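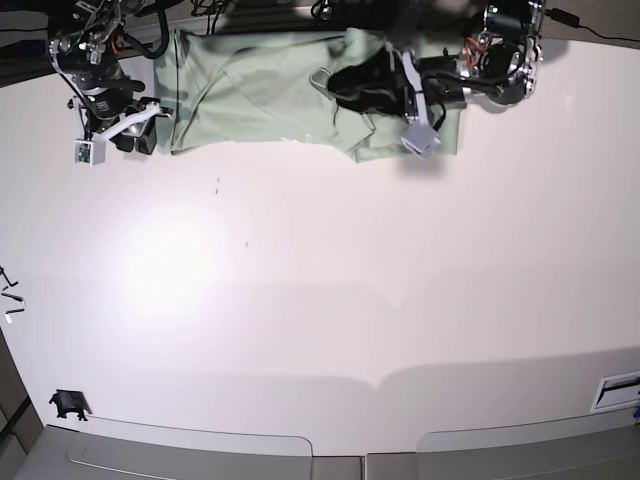
Both arms on the green cloth, from the overhead camera.

May, late evening

Spent most of the day on the budget and only part of it at the table. The equipment request has to go to Salamatu Okoro before the end of the month, and I had been putting it off. She wants one page with prices and a second page saying what happens if we get less than we ask for. The second page is the hard one.

What we have now is one two-arm station. Everybody who works on folding has to share it, so I started the request with a second one. Then I spent the morning changing my mind about it. A second station means another pair of arms, another set of cameras, another computer, another table, and somebody's time to build it all. I had a quote from Oksanen for the arms and one from Skevon for the same class of arm. Oksanen is cheaper per arm but sells the grippers separately, and by the time I added those and shipping the two totals were close enough that price isn't going to decide it. Skevon gives 24 months on the motors. Oksanen gives 15. I would rather have the longer one. Motors are what we replace.

Went through the repair notes after lunch to see what we have spent on spares. It was a dull job and I should have been writing it down properly all along. Half the entries say "servo, wrist" and nothing else, no side, no joint. I made a new sheet with columns for arm, joint, part and cost and moved over what I could read. Cables are a bigger share than I expected. They don't cost much each, but we order them one at a time and pay shipping every time. Put a line in the request for a box of cables and connectors. That line will be easy to defend.

Called Collville about the used station they are selling. It comes with arms, stands and a table, and they would let it go for less than either quote. The catch is that the arms are an older model and the maker has stopped selling the gearboxes. I asked if they had spares to throw in and the man said he would look. I don't expect to hear back. If he does have them I'll put it on page two as the cheap option. If he doesn't, I'm leaving it off, and I don't want to be talked back into it in the meeting.

Went back to the table at 5 and stayed on the green cloth. 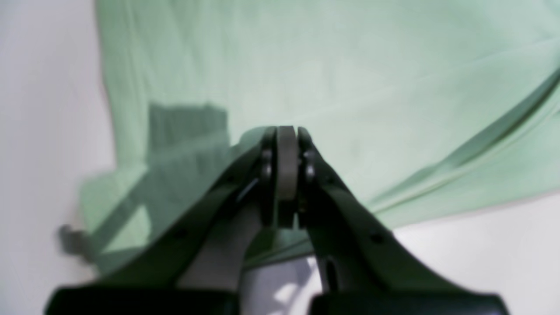
Wrist camera, fingers down at the cloth.

The wrist view is the reason for another line in the request. I have gone back and forth on cameras for weeks. The cheap ones we use are small and light and I have no complaint about the weight. What I want is a sharper picture up close, where the fingers meet the fabric. A pale cloth with a soft fold in it is hard enough to read without the near part being soft too. I looked at 2 modules tonight. One has a lens you can set by hand and costs a little more than what we have now. The other has a global shutter and costs a lot more. I'm asking for the first. If it's no good we are out very little.

Also wrote down finger pads. I keep forgetting those because they come out of the general supplies money, but they wear and somebody has to order them. And a matte top for the table. The white one throws back the light and I can see the bright spot in the overhead view. A sheet of something dull would fix it for the price of lunch. I could just buy it and not ask.

So page one as it stands: the Skevon arms, cameras, computer, table, cables, pads. Page two is harder. If she cuts it in half I would drop the second station and keep everything that makes the first one better, plus a full spare arm on the shelf. That is a real option and I don't mind it much. What I don't want is half a station – one new arm and a promise of the other next year. Plidusville did it that way and the last time I was over there the single arm was still bolted to a cart with a sheet over it.

Things left to do. Ask Skevon if the lead time in the quote counts from the order or from payment. Ask about power, the outlets on that wall are already full. Get a number for building time, which I left out of the first draft entirely. Salamatu will see that right away, she did last year.

Sent her a note saying the draft is coming. Now I have to finish it. Forgot to eat until 9.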